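Magazine > Features > Money & Health

The $2670 Question on My Kitchen Table

My mother-in-law used to say you should never open mail after dinner, and I should have listened, because the envelope from Plurnlow came in with the pizza coupons and I opened it standing up with a fork still in my hand.

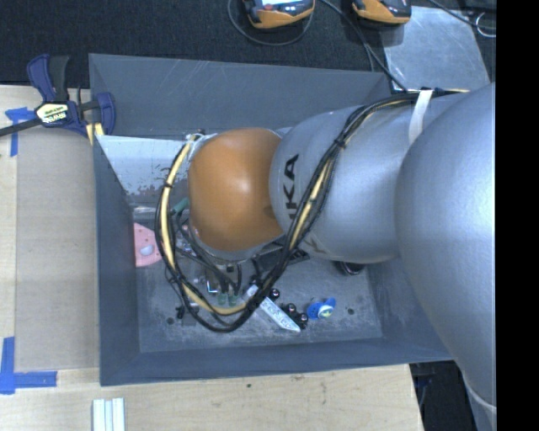

It was a bill for an ambulance ride. Eleven minutes, door to door, from our front porch in Gruvport to the county hospital, and the price was $2670. Plurnlow is our health plan. We've had them for years, through two jobs of my husband's and one of mine, and I'd always thought of them the way I think of the water heater. They were down there somewhere, doing their thing.

The ride was mine, by the way. I fainted on the steps in December carrying in a bag of rock salt, hit my chin, and my neighbor called 911 before I was even properly awake. I'm fine! I have a small scar and a new respect for breakfast. But I was not in a position to shop for ambulances, and even if I'd been sitting up with a laptop I couldn't have picked one. You get the one that comes.

The one that came belonged to a company called Veloso, and Veloso, I learned from page three of the letter, was out of network. The hospital was in network. The emergency room doctor was in network. The person who stitched my chin was in network. The truck that carried me to all these nice in-network people was a stranger to my insurance company, so Plurnlow paid what it felt was a fair amount and Veloso sent me the rest.

If you're thinking "wait, didn't they outlaw that?" then you're where I was. There is a federal law against surprise medical bills, and it kicked in back in 2022. It covers a lot of emergency care, and it covers air ambulances, the helicopters. It leaves out ground ambulances. I read that sentence four times. So if I'd been flown off my porch I'd have had more protection than I got for being driven nine blocks and over the railroad tracks.

I called Plurnlow first. The hold music was a piano version of something I almost knew, and it's still in my head as I write this. The woman who picked up was kind and typed very fast and told me the claim had been "processed correctly under the plan." I asked whether there was an ambulance in our town that was in network. She put me on hold again (piano) and came back and said she wasn't showing one. There are two companies that run 911 calls in our county and my plan has a contract with neither of them. I wrote that on the back of the envelope and underlined it.

Then I did what I should have done first and called Keisha Schumacher. Keisha used to do billing for a group of surgeons and now she helps people fight this stuff from the spare bedroom of her house, mostly by phone, for a flat $200. She didn't charge me, in exchange for my letting her say whatever she wanted in this magazine, and what she wanted to say was: "Don't pay it the day you get it. People pay it the day they get it because they're embarrassed."

I was embarrassed! I had the checkbook out. I don't know why owing money to a truck should feel like a character flaw, but it did.

Keisha had me ask Veloso for an itemized bill, and it took two phone calls and a fax. A fax, in this day and age. I had to drive to the shipping store. When the bill arrived there was a base rate, a mileage charge, a charge for oxygen, and a line for something called "extended attendance." I remember the ride pretty well from the tracks onward and I don't remember any oxygen, but I was also fuzzy at the start, so I asked. They looked at the crew's run sheet, and there was no oxygen on it. Off it came.

My other call was to Valdir Medeiros, who drove ambulances in the next county for most of his working life and now teaches the EMT class at the community college. I'd worked up a good head of steam about Veloso and I wanted somebody to be mad with me. Valdir wouldn't do it. He told me an ambulance costs money every hour it's parked, with two trained people sitting inside it, and that the government programs often pay less than what a run costs, and plenty of patients never pay at all. "So they look for somebody with private insurance," he said, "and there you are with your chin." He thinks it ought to be paid for like the fire department. I've gone back and forth on that. Our property taxes went up last year and I complained as loud as anyone at the meeting.

Some states have passed their own rules for ground ambulances. Ours had a bill, and it got out of one chamber and sat down in the other and that was the end of it. I called my representative's office and a young man took my name and spelled it back to me wrong. I'll call again.

Meanwhile there was the appeal. Plurnlow gives you a form, but Keisha says write a letter too, one page, with the dates and the claim number at the top and no adjectives. (I had a lot of adjectives. They're in a separate document.) I said it was an emergency, that I didn't choose the provider, and that there was no in-network provider to choose. I attached the crew notes. I mailed it certified, and my husband taped the little green receipt to the fridge next to our dog Ika's vaccine reminder. Ika's last vet bill, I'd like to point out, came with a price before they did anything.

The answer came on 20th June. Plurnlow is going to treat the ride as in network, so I owe my deductible share and Veloso gets more from them. I called Veloso and asked them to confirm they'd take that as full payment, and to put it in writing, which was another of Keisha's rules. They did. I cried a little in the car, and then I went and got a milkshake.

I still think about the ones who paid. Keisha had a client last year with a bill for $4000, a long ride between hospitals, who had already put it on a credit card by the time she called. They got some of it back, but the interest was hers to keep.

If you've got one of these bills, get the itemized version and check your appeal deadline, it's usually on the back in gray type. And eat something before you carry in the rock salt.

38 comments
Share this story: 112 shares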